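Sostar hand-held grippers come out of the shared workshop and into the kitchen 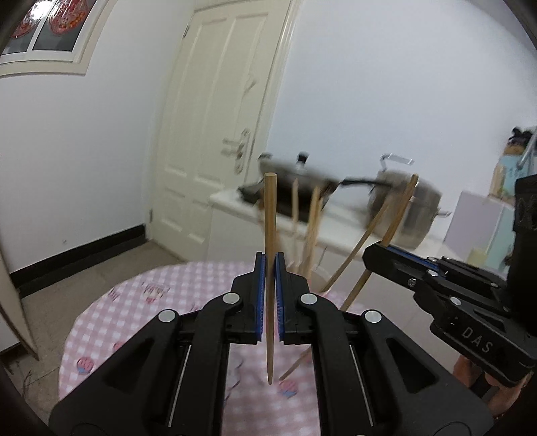
A Sostar gripper holding a wooden chopstick at the kitchen table.

WERKHAM, December – I'm Anderson Lopes, I build things at the Bittencourt shared workshop, and I'm very happy to say that the plans for Sostar, my hand-held gripper project, are now free for anybody to download and build!

Sostar is a gripper you work with your own hand. You pick things up with it the way a robot would, and what you learn goes into teaching a robot arm later on. I wanted one that could manage small, thin, annoying stuff, so chopsticks became my favorite test (my kitchen has been a test lab for months now, and dinner has moved to the couch more than once). The fingers have blue textured pads, and I went through 15 versions of the pad before I settled on this one. Early ones were too smooth and the chopsticks just spun around.

The build takes up to 20 hours if you print your own parts, and a good bit less if a friend helps with the linkage arms. Go slow on those. If the pivots are too tight the fingers drag, and if they're too loose you'll feel a wobble right at the tip, where you least want it. I still keep a jar of rejects on my bench.

The first three builders outside my own bench are already at work on theirs at Bittencourt, and one of them has found a much better way to run the guide rods, so expect an update to the drawings pretty soon. The parts list, print files and my own messy build notes are all in the download.

We're also holding an open build evening at the workshop in January, starting at 6 p.m. Bring a screwdriver set and something awkward to pick up – spaghetti is fine, uncooked please. Brodenis, the hardware shop next door, is putting in a box of screws and springs for the night.

Press and builders who'd like to try a gripper can ask for me at the Bittencourt front desk any evening after 5 p.m.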